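Plating line goes over to robots at Cidmont

2020-04-09
By Zdeňka Ďurica

Catering supplier Cidmont has begun training robots to plate buns, a job its kitchen staff have always done by hand. The work is set up on green-covered tables at one end of the building, apart from the kitchen.

Production manager Dagmar Kopecký said the plating crew of nine will stay at its present size. Five of them have moved to day shifts, where they set out the buns, watch the arms and step in when one stalls – a task that pays the same hourly rate as before.
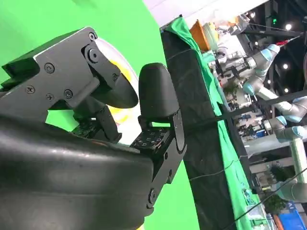
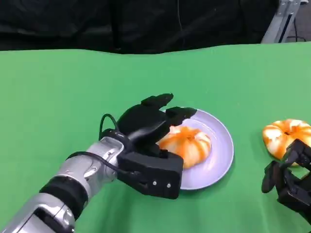

What changes for staff

Early starts end in November for everyone on the crew. Kopecký said sore wrists were the most common complaint on the old rota, when one person could plate up to 100 buns before a break.

Some workers are less sure. They have asked for written terms on retraining, and for 40 hours of paid instruction each before the robots go into daily use. Cidmont has agreed to the hours – the terms are still being discussed.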